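Search the archive Go
Print this message | E-mail this message

Tivside Allotments list
Re: Water hours in February

The pump at the Nyberg end is back on from 7 a.m. Keys are on the hook in the shed. Please put them back.

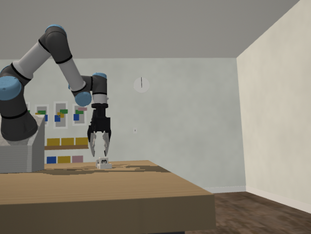
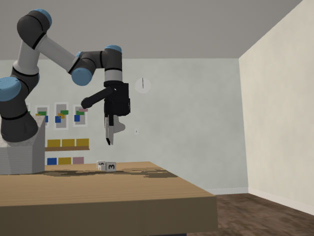 On the hoses, I checked with Flendeck and a 30 yard roll is $62. We need two for the lower plots. The old ones can be patched for now with the Balora clamps, and there are 10 left in the drawer.

> Is the lower tap still shared by 4 plots? I had
> no pressure at all by noon and gave up.
> Also, can we water after dark?

Yes, still four. Pressure drops when more than two taps are open, so try before nine. After dark is fine if you lock the gate.

Seed orders go in at the end of the month. Send me your onion sets by then, with the plot number.

Contact the list owner | Copyright Tivside Allotments | Back to top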